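Lunex, blocs de couleur sur planche : lisez-moi

Bienvenue dans le petit dossier Lunex ! Vous y trouverez tout ce que nous avons noté au fil de l'été sur un matériel très simple, des blocs de couleur et une planche de bois clair, et sur la façon dont nous aimons le sortir, le disposer et le ranger. Le texte est un peu bavard, on nous l'a déjà dit, mais nous préférons trop en écrire que laisser quelqu'un chercher pendant une heure pourquoi un fichier porte tel nom.

Contenu

Le dossier rassemble 500 prises de vue, réparties en 5 séries. Les deux premières, Trovdale et Gourlay, datent du mois d'août ; les autres sont venues ensuite et portent simplement un numéro. Chaque série a son fichier de notes, en texte brut, où figurent les formes posées sur la planche, leurs couleurs et, quand nous y avons pensé, une remarque sur la lumière (les notes de Gourlay sont maigres sur ce point, pardon d'avance).

Le matériel

Les blocs vont par couleur : vert, bleu, jaune, rouge. Leur surface est finement texturée et plutôt mate, ce qui nous arrange bien, car les reflets sont vite pénibles quand on veut distinguer deux teintes. Côté formes, on rencontre notamment une étoile à cinq branches émoussées, un prisme triangulaire, un cœur et un hexagone. La planche est en érable pâle, avec un veinage doux qui ondule dans le sens de la largeur et que nous trouvons, avouons-le, très joli. Elle se pose à plat sur le plan perforé bleu, en gardant une marge de bleu tout autour.

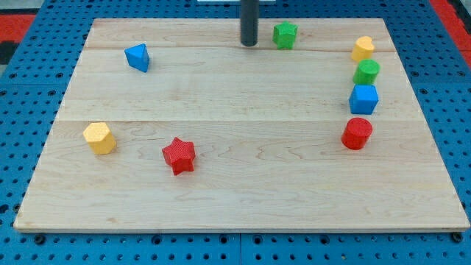

Figure 1. Disposition libre : huit blocs sur la planche d'érable, deux par couleur.

Les dispositions sont dites « libres » quand les blocs sont éparpillés sans modèle, et « guidées » quand on a suivi une des fiches Neltix. Dans une disposition libre, il arrive que plusieurs blocs se retrouvent en file d'un côté tandis qu'un autre reste seul dans son coin. Nous laissons les choses ainsi, et nous vous invitons à faire de même si vous ajoutez une série.

Nommage

Nom de la série, numéro de la prise, puis la lettre L (libre) ou G (guidée). Pas d'accents ni d'espaces dans les noms de fichiers, s'il vous plaît !

Limites connues

Dans 3 prises de la série Trovdale, les notes confondent le cœur et l'hexagone jaunes. Fiez-vous à l'image. Les joints entre les lames de la planche sont parfois peu visibles ; ne comptez pas sur eux pour repérer une position.

Entretien

Un chiffon doux et sec suffit pour la planche. Les blocs se rangent par couleur, les étoiles sur le dessus.

Dernière mise à jour : vendredi 6 octobre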